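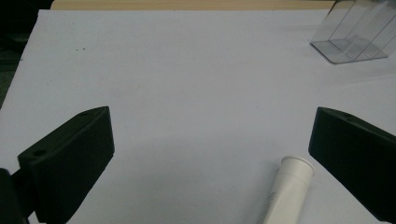 White tabletop

Reusing a published article as a chapter in my book

footnote_heavy
Posted Jan 26, 2022

My thesis was on how judges read vague clauses in old statutes. Skedetti has offered me a contract to turn it into a book, and the full manuscript is due in October. It will have 6 chapters. Chapter 4 is more or less an article I published in the Jurkari law review while I was still a student. I have changed the introduction and cut 2 sections, but most of the middle is word for word the same.

I signed something with the journal at the time and I can't find my copy. Do I need their permission, or is it enough to put a footnote saying the chapter appeared there first? The book contract has a clause where I promise that the work is original and has not been published before, and I don't want to sign that if it isn't true. I am in the UK if that matters. The journal is not.

3 replies

oldstacks
Write to the journal first and ask for a copy of what you signed. They should have it on file. There are two usual kinds. With a licence to publish, you kept the copyright, and the thing to check is whether the licence was exclusive. With a transfer, you gave the copyright to them, and you need either a clause that lets you reuse the article in a book of your own or their permission in writing. A lot of transfer forms do have that clause, usually near the end under "author's rights".

The footnote is a separate matter. You should have one anyway, with the full citation and a line saying the text has been revised. A footnote is not permission.

On the book contract, don't sign the clause as it stands. Tell your editor which chapter it is and how much is the same, and ask them to add "except for material in Chapter 4 previously published as", followed by the citation. Mine was changed by email the same afternoon. Editors who handle thesis books see this all the time. Ask also who pays if the journal wants a fee, as in most contracts I have seen it is the author.

tovden_reader
I just put it in the acknowledgements and nothing happened. It's your own work so I wouldn't worry.

Edit: mine was with Magalhães, who published both the journal and the book, so it may be different for you.

second_proofs
Agree with oldstacks. I would add that you should send the request well before the deadline. Mine went to a general address and sat there for 17 weeks before I got a one-line yes. Give the title of the article, the volume and pages, the title of the book, the publisher, and whether there will be an e-book. If you leave out the e-book they may only clear print, and then you have to ask again. The same goes for translations if your contract mentions them.

Also check whether the article had any long quotations or a table from someone else's work. The journal's permission won't cover those.

footnote_heavy
Thanks all. I have emailed the journal and my editor. The article does have one table from another book, so I will ask about that separately.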